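Sorting help wanted at Plikel, June start

Hi all, Anayeli Carrillo here. I run the back room at Plikel, our secondhand shop in Kendholm, and I need another pair of hands! You may know us as the place with the crooked sign and far too many drinking glasses. We sell housewares, toys, desk stuff, and whatever else turns up in boxes from people clearing out a drawer.

The job is sorting. Mixed small things go into metal bins, you pull them out one at a time, and you decide where each one belongs: kitchen shelf, kids' corner, the odds and ends table, or recycling. Glass gets checked for chips with a fingertip (gently, please). I like doing this with the radio on and I warn you now that I sing.

It's 7 hours a week, split over two mornings, and you'd start in June. You'll be standing for most of it, though there's a stool if you want one. You don't need shop experience. I would love somebody who can pick up a strange bit of plastic and stay curious about it for a minute, then let it go.

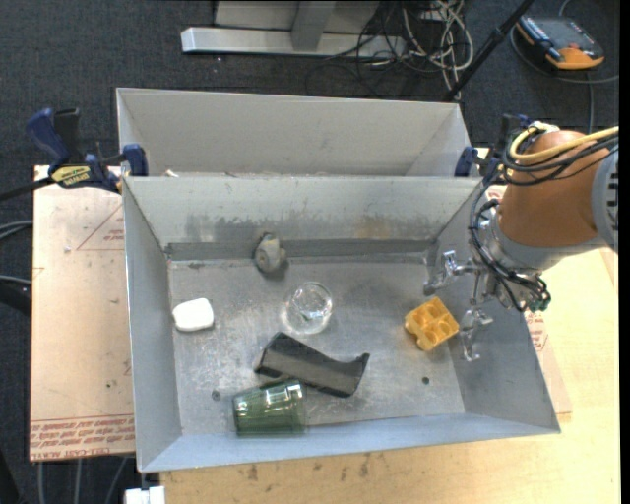
Pay is $40 a morning plus staff discount, which I spend entirely on tumblers, so consider yourself warned. Parking is behind the Bodska bakery and the bus stops right out front.

If this sounds like you, drop a note at the counter or mail it to me at Plikel, 50 Visser Street. Tell me a little about yourself and which mornings work. I'd like to hear from people by the end of the month.

Posted 27 March 2023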